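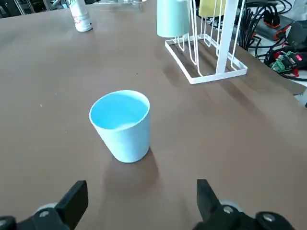 Wundau ships Noltarano 6, a planner that knows when to wait

2025-11-19

Wundau today released Noltarano 6, the latest version of its motion planning software for tabletop robot arms. Customers asked for speed. They are getting some of that, along with a planner that has finally learned some table manners.

Earlier versions treated a second arm as a large piece of furniture that moved without warning. Noltarano 6 plans for both arms together, so each one knows which stretch of table the other has claimed and for how long.

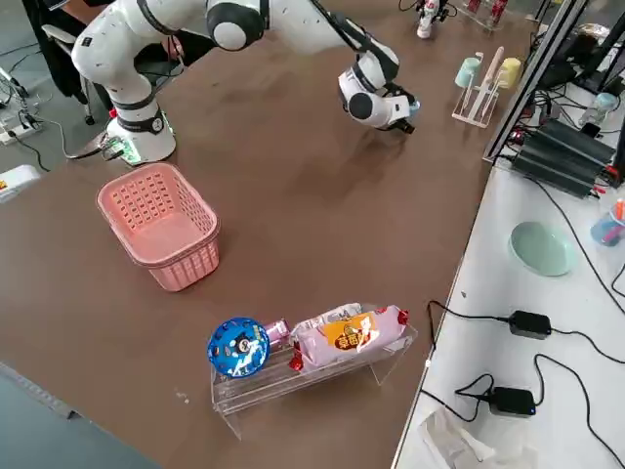

Claims expire after 60 milliseconds unless renewed, a rule the developers settled on in April after a long week of watching two arms politely refuse to go first.

"We wrote 2297 test cases and the cups still had opinions," said Radek Doležal, who leads planning at Wundau. "A cup is a hard thing to argue with. It has one way in from above and plenty of ways to be knocked over from the side."

The release also includes Beneš, a grasp checker that scores each approach against nearby objects before the arm commits. It is tuned for shelves, racks and bottles standing closer together than anyone would like. 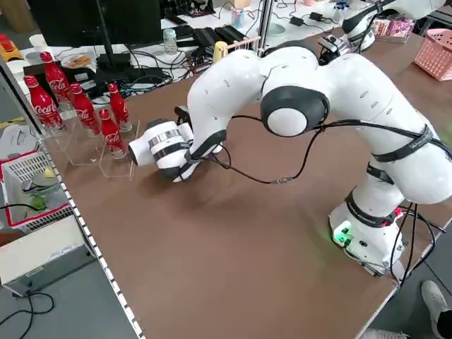 Availability and upgrades

Noltarano 6 is a free upgrade for current license holders. Projects saved in version 5 open without conversion. Projects saved in version 4 open with a warning, which the team has tried to word kindly. Arm drivers are installed separately through Clallullow, Wundau's package tool, and need around 100 megabytes of disk space.
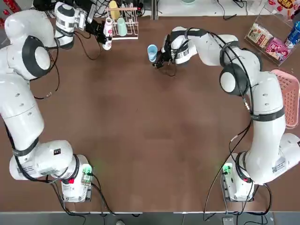 Two arms at the bench, one gripper with a white bottle and the other with a light blue cup.

Press contact: Wundau press office. Review licenses are available on request.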